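# What the grippers changed at work

I've been at Humphreys long enough to have had three different job titles for what is mostly the same job. We clean and reset furnished apartments between tenants. In August the company signed up with Skernum, who are building a robot that can do part of that work, and since then my week has looked different enough that I wanted to write some of it down.

The robot itself isn't in our buildings yet. What we have are hand-held grippers with a camera on them. You hold one, squeeze, and the two fingers close the way the robot's fingers will. You do an ordinary chore with it, and the recording goes to Skernum to train the machine. Nine of us said yes to doing this for part of each shift. You get a bit more per hour for those shifts, and that was most of the reason for me.

The first thing I noticed is how slow it is. A kitchen I can clear in 15 minutes takes 37 with the gripper. You can't feel anything through it, so you have to watch what you're picking up the whole time. Sponges are easy. Paper towels are fine if they're folded. Plates I still don't like. My forearm was sore for the first couple of weeks, and then Sayaka Amano, who runs our crew, got the stretches cut to 5 clips at a time with a break after. That helped more than the wrist brace did.

The second thing is that I had to learn what I do. I never thought about putting trash in a bin. Now there's a sheet for it. Come in over the opening, lower, stop, open the fingers, back out. If you toss it, the clip gets rejected. I used to toss everything. 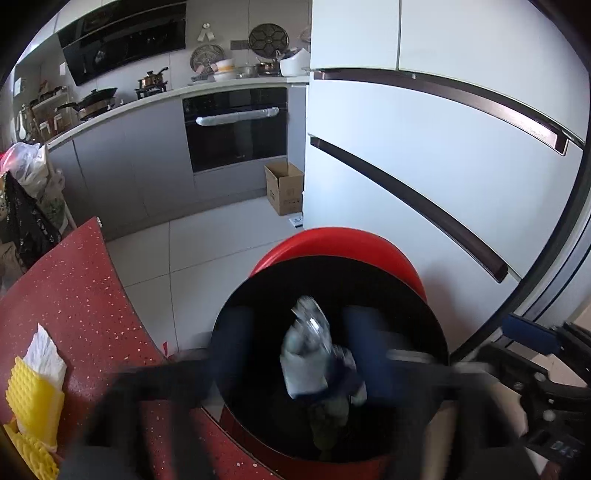 *Photo: Skernum, from a kitchen reset session*

Squashed bottles are one of the better items, because they give a little when the fingers close on them and they don't roll off anywhere. The liner is what you have to look out for. On a round bin with the bag draped over the rim, the black plastic fills up most of the opening, and it's easy to snag a finger on the way out. I've pulled a whole bag loose more than once.

As for what it means for our jobs, we've had one meeting. The manager's line was that the robot would take trash and counters and we would keep bathrooms, beds and inspections. A woman from the Lelirance building asked whether that meant fewer hours, and he said there was no plan for that at present. I wrote down "at present." Bathrooms are the hardest part on your back, so if that's what is left for us, I'd like it to pay differently. Sayaka has put that in writing to the office and we're waiting to hear.

I don't mind the work itself. It's quiet, and a few of the newer people are better at it than I am – they hold the gripper loosely and don't fight it. I'm signed up through the end of the current round. After that they want people to switch to laundry, and I haven't decided. Fitted sheets with two fingers doesn't sound like something I want to do for an extra bit an hour, but I'll try a shift and see.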